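Gripper budgeting

Gripper budgeting is the planning you do before buying hand-held or arm-mounted grippers, and I've done it for two shops now, Madcombe and Flistura, so I have opinions! The sticker price is the easy part. At Madcombe we set aside $1000 for the tool and almost forgot the spares.

Most buyers I know split the money between the tool itself and wear parts (pads, mainly), with 40 percent held back for the second group. Gidar and Liyanage both sell pads separately, so ask for that quote early.
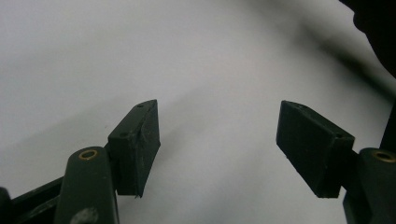
Pads are the line I'd fight for in any budget meeting. They take all the contact, and they pick up marks – the dark ones on this gripper already have faint scuffs and scratches on their flat faces. I put spare pads on the first order, two per tool, and check the hole spacing against the mounting arms before I sign.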